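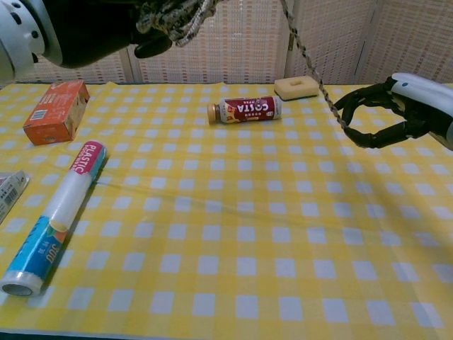

4. String, Cord, Rope: Where Speakers Draw the Line

4.1 The size account and its troubles

Ask a person in Grudthorpe what separates string from rope and the answer arrives at once: rope is thicker. Ask how thick, and the interview gets longer. The dictionaries are little help. Most define cord as a thin rope or a thick string, then define string as a thin cord, and leave the reader to go around again. We began with the size account anyway. It is the one our participants believed in, and we had already bought the calipers.

Participants were 20 adults living in or near Grudthorpe, all of whom had grown up speaking English at home. Each was interviewed at a kitchen table by Naheed Khokhar or Darcy MacPherson. The conversation started with ordinary household business (parcels, washing, the shed) and worked its way toward naming without anyone being asked for a definition until the end. Definitions were collected last because in the pilot, once people had given one, they defended it for the rest of the afternoon.

If thickness settled the matter, each speaker should have a point below which everything is string and above which everything is rope, with cord somewhere in between or missing. Only eight speakers came close to this. The others crossed their own lines freely. One man described the line holding his tarp as rope and a thicker length around his bathrobe as cord, and when the two were put side by side he said that the robe "isn't going anywhere." We return to this remark below, as it explains more than the calipers did.

4.2 Material and build

The next candidate was the way the thing is made. Several participants said that rope is twisted and cord is braided. Others said the reverse with equal confidence, including a married couple who had not previously known they disagreed. In free naming, visible strands pulled speakers toward rope, and a smooth outer cover pulled them toward cord. Mixed coloring had a weaker effect in the same direction as strands: a thick bundle of twisted rope in beige, white and brown tones, like that on the yellow tablecloth in Figure 2, has several things going for it as rope before anyone has asked what it is for. A single long strand drawn out from such a bundle is a harder case. Speakers who were thinking of the bundle kept the word rope for the strand. Speakers who met a thin piece by itself mostly did not. 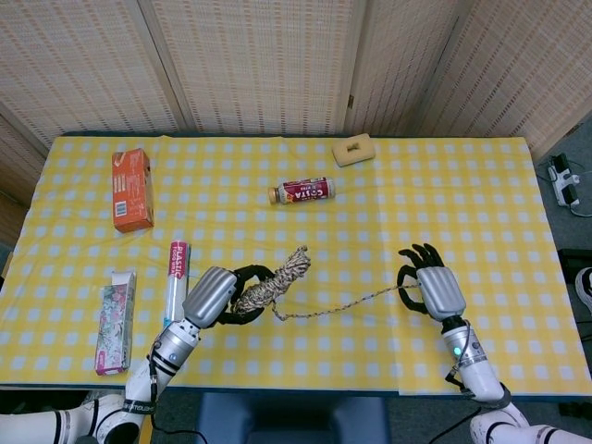
This kind of carryover is familiar from work on food terms, where a slice of a loaf goes on being bread long after it has stopped looking like much. It creates a problem for any account that assigns the word to the piece in hand. The word seems to come with the supply, and a person who cuts a length of clothesline to tie up tomatoes has, by most reports, tied them up with clothesline.

4.3 Use

That leaves the bathrobe. When we sorted the interview material by what the item was said to do, the picture became tidier, though not tidy. Rope holds things that might otherwise leave: boats, tarps, large dogs. String holds things that would probably have stayed put anyway. Cord does something for the object it belongs to, such as closing it or hanging it up, and is seldom thought of as a separate possession. Of our participants, 14 named at least one item in a way that fit its job and went against their own stated rule about size.

Shop labels do not follow this pattern. Ouellet, the older of the two hardware stores in town, sells everything by the reel under the heading "line," a word no participant used for anything except washing and fish. Furkudeo, the newer store, carries a product called "utility string rope," which we read aloud at the end of each interview. Reactions ranged from pity to anger.

We also checked the Lustidis collection of household letters, taking the first 1000 passages in which any of the three words was used of a physical object. Letter writers favor string heavily, perhaps because letters and string once went to the same places. Cord is rare outside descriptions of curtains. Rope turns up chiefly in connection with livestock and, in one long correspondence, a piano that was lowered from a window. The writer calls it rope throughout, except in the final letter, where it is referred to as "that string of yours."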